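The Basket Will Not Save You
Reading time: 2 min
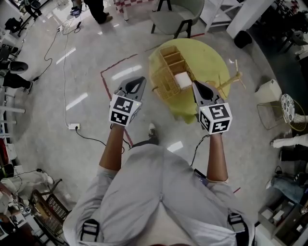

A compartment organizer and a stick rack share a round yellow table.

Every March the same advice comes back. Buy a basket with compartments, sort your small stuff into it, and feel better. I have done this twice. Both baskets are now in a closet, holding each other.

So when Hannelore Thaler, who sells storage pieces under the name Uvach, told me that a divided basket "changes how a family behaves," I asked to borrow one. She lent me hers for 24 days. It went on the hall table, where we drop keys, batteries, receipts and one glove.

For 8 days it worked. Keys in one section, mail in another. Then somebody put a screwdriver in with the mail, and the mail moved to the chair. By day 13 every compartment held a bit of everything, which is how a plain bowl works, and I already own a bowl.

Thaler was unmoved. "You had no rule for the screwdriver," she said. True, but I thought the basket was supposed to be the rule.

Kadri Koppel, who clears out apartments in Flikstead for a living, takes a harder line. She finds organizers in nearly every home she empties, often with the tags still on. Small compartments suit small things that are all alike, she says: tea bags, spools, chargers if you must. For anything else she wants a drawer and less to put in it.

The little stick racks bother me more. Thin rods, crossed, pretty enough, and I have yet to meet an owner who could tell me what goes on one. Wendelin Kuster keeps his on a side table and hangs dish towels from it. He moves it whenever he needs the table.

I gave the basket back to Thaler. The keys are in the bowl. The glove I still can't find.

We use cookies to remember your reading preferences. Accept / Manage
Contact | Subscriptions | © 2020 Drosturano Magazine | Back to top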